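Pesthorpe Open says record entry proves its doubters wrong. Does it?

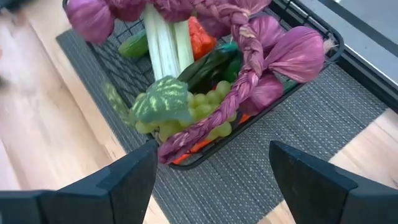
Organisers of the Pesthorpe Open have hailed a record qualifying entry of 306 players as evidence that the tournament is back on its feet, two years after it lost its place on the main indoor calendar.

The figure was announced on Thursday's eve of nothing in particular, in a statement that ran to 800 words and mentioned ticket sales in one of them.

Entries are free for the first time, which would explain a fair part of the rise. Last January players paid to enter and paid again for practice courts. The tournament has not said how many of the new names hold a national ranking, and a request for the full list was turned down on the grounds that it was still being checked.

Gilang Kwok, the tournament director, was in no mood for caveats.

"People told us this event was finished," he said. "You don't get 306 entries for an event that's finished. The players have voted."

The players who have voted so far do not include many from the top end. Only 4 of last season's eight quarter-finalists have confirmed, and the defending champion is listed as "in discussions", a phrase that was also used about her in the week before she pulled out of the doubles.

Then there is the matter of the courts. Matches will be split between the main hall and the Lostel Centre, a bus ride away, where the surface was relaid in the autumn by Skjelbred. Kwok described the new courts as the quickest in the region. Players who have trained on them have been less keen, and two coaches said the bounce at the far end was still uneven in December. Skjelbred said the work had been signed off and it had received no complaint.

Mawar Pelupessy, who reached the semi-finals last year and is ranked 59 places higher now than she was then, will play, though she did not sound like someone taking part in a revival.

"It suits my schedule," she said. "I'd like to know which hall I'm in. Last year I found out at nine in the morning and I was on at ten. If they've sorted that, good. If they haven't, it doesn't matter how many people are in qualifying."

Asked whether she had been told anything about this year's order of play, she said she had not.

The event's new sponsor, Trillen, has signed for one year with an option on a second. Neither side would discuss the value of the deal. The prize fund is unchanged, and the winner's share has gone up only by taking money from the first-round losers, a change which appeared in the small print of the entry form and was missing from the statement altogether.

Kwok said first-round pay would be "looked at" if crowds were good. He did not say what a good crowd would be.

Qualifying begins at 9am at both venues. The main draw will be made once it is complete.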